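Wakell Shelf: a data card for alternate history and time travel fiction

Version 6

What it is

Wakell Shelf is a catalog of 3,073 novels, novellas and short stories in which somebody meddles with the past, gets stuck in it, or lives in a present that went wrong a while back. Each record has a title, a year of first publication, a language, a point of divergence if the story has one, and a set of tags that were argued over at length by people who should have been reading something.

It started as a spreadsheet for settling a bet about how many stories let the airships win. The bet is still open. The spreadsheet got out of hand.

What is in a record

title - as printed on the first edition, misspellings included
year - first publication anywhere, magazines count
lang - language of the original, not of the copy we happened to read
divergence - the year history bends, or blank
mechanism - machine, sleep, blow to the head, letter, weather, unexplained
rules - fixed, branching, erasable, or "author changes mind"
tags - up to 33 per record, which was a mistake

The "author changes mind" value was added in version 3 and is now the second most common entry in its column. If you plan to train a classifier on rules, merge it with erasable or drop it. Do not treat it as missing data. It is the most carefully checked value in the whole set.

Where it came from

The bulk comes from the card file of the Timevham lending library, typed in by hand over two winters. Another batch came from the Górecki list, a privately circulated index of Central European time travel stories with excellent dates and no plots whatsoever. We read what we could find and filled in the rest. The remaining 160 records are marked source=reader and were sent in by subscribers to the newsletter. Those lean heavily toward stories about trains.

Known problems

Divergence years cluster on wars. Some of that is the genre and some of it is us. A story in which history turns on a failed harvest or a better plow tends to get tagged as plain historical fiction and slips past the door.

Sleepers are undercounted. Falling asleep and waking up in another century used to be a perfectly respectable way to travel, and a lot of older stories do it without using any word you could search for.

Series are a mess. Each volume has its own record, but omnibus editions were sometimes entered too. The field part_of catches most of these. Check it before you count anything.

Plot summaries are not included. They were in version 2, and they gave away every ending.

Tools

The Pedent script in the tools folder checks a file against the tag list and complains about what it finds. It is fussy about accents and will reject Górecki without one. Run it before sending corrections. It prints warnings to the screen and writes nothing, so you can ignore it in complete safety, as most of us do.

Household tags

Version 6 adds a small group of tags for domestic futures: the automatic house, the meal in a pill, the mechanical cook. They apply only when the story also involves a changed timeline. A robot butler alone will not get you in, however charming he is.

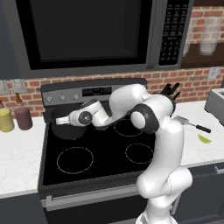
Robot arm at a kitchen range, computer rendering.

The tag mech_cook covers any machine that prepares food, with or without a face. Use mech_servant if it also answers the door. Stories where the machine cooks dinner in one timeline and runs the government in another get both, plus politics.

Corrections

Send one record per message, with the edition you are working from. Page numbers help. Claims that a story is "obviously" branching will go to the bottom of the pile, where they will have company.

License

Free to use, copy and quarrel with. Please name Wakell Shelf and the version number. Next release is planned for October, assuming the tag list holds still.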